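Feldale Artificial Flower Set: Data Card

Summary

The Feldale set covers the handling and sorting of artificial flowers on a plain work surface. It contains 657 recordings, of which 329 concern single stems and 282 concern stems returned to a tray. The remainder are setup checks. The set is maintained by Barasa and distributed through Fidmont.

Materials

Stems are artificial throughout and include red flowers and pale blue hydrangeas. Flowers are kept in white trays near the sides of the table, leaving the middle clear for work. The surface consists of 2 white rectangular tabletops placed edge to edge, with the seam running down the middle.

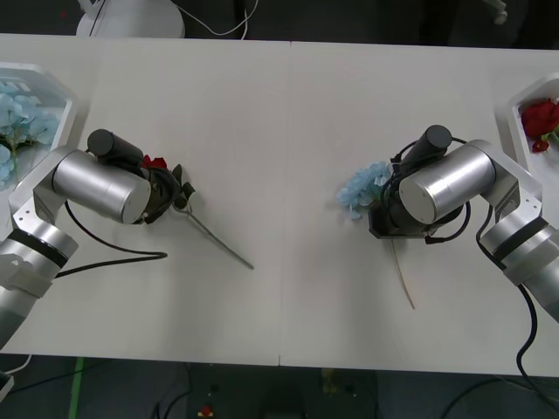

File layout

Recordings are grouped by flower type, then by session. Each session folder includes a plain text note listing the stems used. Stems withdrawn for bent wire or missing petals are marked "retired" in the inventory file.

Known limits

No fresh flowers or filled vases are included. Leaf color varies between supply batches and should not be used to identify a stem.

Updates

Corrections received by Thursday are entered in the following week's release.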